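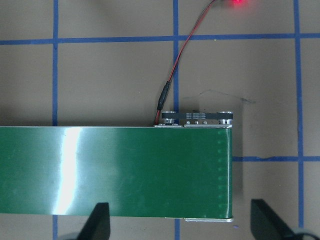
January. Semolina cake, third session. Started at 7:40 a.m.

Picking up from the last entry, where the middle sank and the corners went hard enough that we cut them off. The recipe is still the one Hannelore typed up for the Pulley menu, with coarse semolina, yogurt, sugar, butter, an egg and syrup poured over at the end. I made two changes today and tried to keep everything else the same.

Change one is the rest. The old sheet says to mix and bake straight away. I let the batter stand before it went in the pan.

Change two is the syrup. Less of it, and thicker.

**Batter, per pan**

- Zoubi coarse semolina, 2 cups
- Sugar, 80 g
- Plain yogurt, 1 cup
- Melted butter, 1 stick
- Egg, 1 large
- Baking powder, 2 teaspoons
- Salt, a good pinch
- Zest of one orange

Hannelore's sheet has cups at the top and grams for the sugar. I've copied it the way it is. Somebody should weigh the semolina and put it in grams too. I meant to this morning and forgot until the bag was already open and in the bowl.

Stirred the semolina, sugar, baking powder and salt together dry. Rubbed the zest into it by hand. Melted the butter, let it cool on the counter until I could hold the pan by the bottom, then beat it with the yogurt and egg. Wet into dry, folded until there were no dry spots. It looks too loose at this stage, like hot cereal. That is right. The semolina takes up the yogurt as it stands.

Batch A rested 12 minutes, covered with a plate. Batch B rested an hour in the refrigerator. Same pan size, both buttered and dusted with semolina. I scored the tops with a wet knife before baking, diamonds on A and squares on B, so we could tell them apart later without labels.

**Oven**

Used the Voltico. Dial set to 375. Put the loose thermometer on the middle rack and left it there a good while after the light went off. It read 359. Checked again after opening and closing the door and it came back to the same place, so I think the dial is simply off and the oven holds steady once it gets there. This may explain why Kumudini's times never match mine, as she uses the small oven in the other room. I did not correct for it today. I wanted one session with the real number written down before we start moving the dial.

A went in first, middle rack. Turned it front to back halfway through. The back left corner still browned ahead of the rest. Took it out when the top was the color of toast and a toothpick came out with a few grains stuck to it and no batter.

B went in on the same rack after the oven had recovered. It was colder going in, obviously, and took longer. Color was more even. I can't say if that is the rest or the fact that the oven had been on all morning.

**Syrup**

Made once, split between both pans.

- Sugar, 1 cup
- Water, ¾ cup
- Juice of half a lemon
- Elix orange blossom water, 1 teaspoon, off the heat

Brought to a boil, turned down, simmered until it coated a spoon and fell off in slow drops. The lemon goes in at the start and the orange blossom goes in at the very end, otherwise it boils off and you are left with the bitter part. Last time I used a full tablespoon and Ottilie said it was like eating soap. One teaspoon is plenty. You can smell it when you lift the cover and it stays in the background when you eat it.

Let the syrup cool to lukewarm. Spooned it over the hot cakes, a little at a time, working from the edges in. The edges are the part that dries out, so they got it first. The cake stops drinking after a bit and the syrup starts to sit on top in the score lines. I stopped there both times. A took more than B. There was a small amount left in the pot and I put it in the jar in the door of the fridge — use it up in iced tea or throw it out.

**Tasting**

Left both pans alone until after lunch. Cut pieces from the center and from the side of each.

A, center: risen, slightly domed. Crumb is sandy in a good way but it falls apart when you lift it with a fork. Syrup went down only part of the way. Bottom layer is a bit dry.

A, side: better than last session. Crisp at the very edge, soft a finger's width in. No need to trim.

B, center: denser, holds together. The grains have softened and you don't crunch on them. Syrup went all the way to the bottom. This is closer to the one Ingeborg brought in from the bakery near her sister's place, which is what we have been chasing.

B, side: good. A little greasy against the pan. Might be too much butter on the pan itself. I buttered B with what was left on the wrapper and then some.

Neither one sank. I put that down to the baking powder, which was a new can. The old one was at the back of the shelf and had gone lumpy. So strictly that is a third change, and I should have written it at the top.
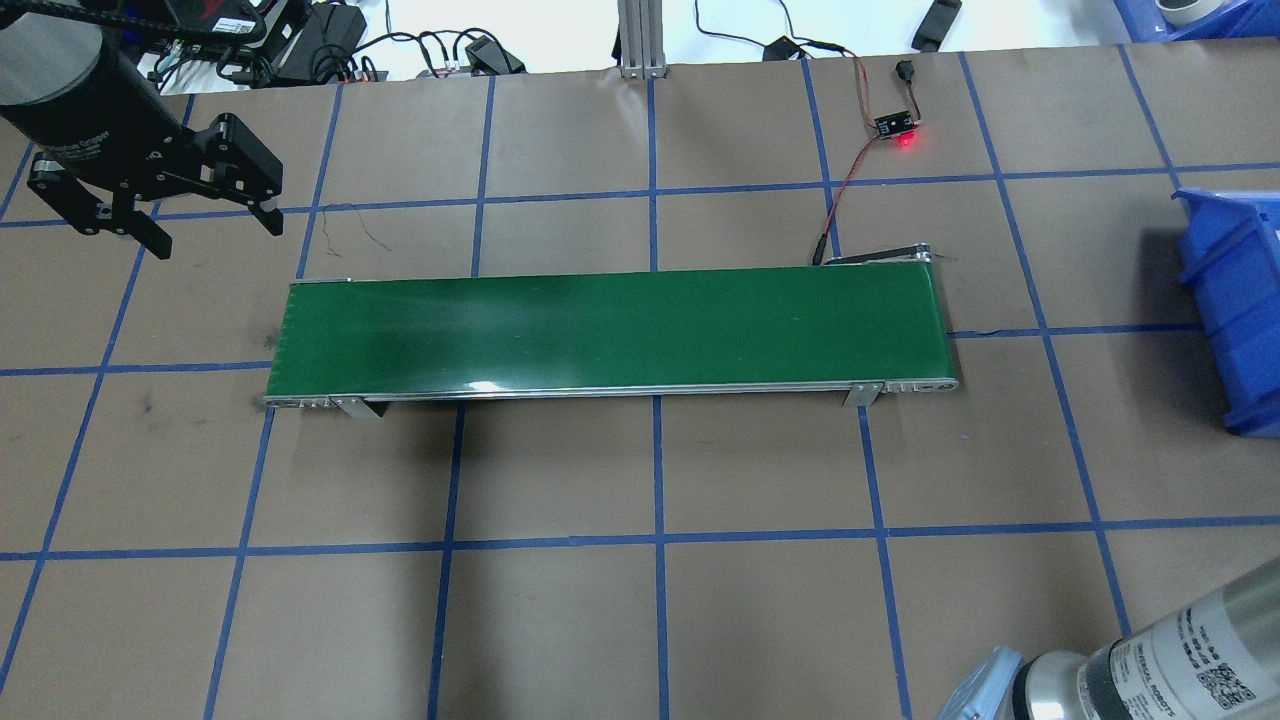
Marwan Najjar: My aunt never rested it in the cold. She mixed it at night with no egg and no baking powder, left it out on the counter under a cloth, and baked it before breakfast. It came out flat and chewy and that was how we liked it. If you want it to hold together, try dropping the egg before you drop anything else. The egg makes it a sponge.

I wrote that down as he said it. I'm not comfortable leaving batter with yogurt and butter out overnight for anything that goes on the menu, but dropping the egg is easy to test and the fridge rest would stand in for the counter. Put it on the list.

He also thinks the coconut version should come back. We took it out in the first session when the top burned before the middle was set. With the oven at the temperature it is really running, the coconut might be fine. Hannelore would need to agree, as she wants the card to stay short and coconut is one more thing to list on it.

Kumudini tried both after they had been sitting out most of the afternoon and picked A, for the crust. Ottilie picked B. Ingeborg picked B and asked for almonds, one pressed into each diamond before baking. I said the almonds could wait until the cake was settled, but she is right that it looks bare without them. Blanched ones, whole. The slivered kind slide off when the syrup goes on.

**Storage**

Wrapped a piece of each in parchment and then in foil and left them on the shelf, not in the fridge. Two more in the fridge, same wrapping. Will check all four tomorrow morning and write it under here. My guess is the shelf ones will be better. Cold butter cakes go stiff and the syrup crystals are noticeable.

Added next morning: shelf pieces are both better than they were yesterday. A has evened out, and the dry layer at the bottom is gone. Fridge pieces stiff as expected. A few seconds in a warm oven brings B back and does nothing much for A. The difference between the two batches is a lot smaller on the second day, which is worth knowing if we are going to bake the day before anyway.

**Next session**

- Weigh 2 cups of the Zoubi semolina and write it on the sheet in grams
- B method, with egg and without, side by side
- Same dial setting, thermometer left in
- Less butter on the pan
- Almonds on half of one pan for Ingeborg
- Ask Kumudini to run one pan in the small oven at the same time, with the second thermometer if she can find it
- Try the syrup with a strip of orange peel simmered in it, and take the peel out before it cools

Also need more yogurt. The tub in the fridge with tape on the lid is Hannelore's, for the flatbread. I used a cup of it today and owe her one.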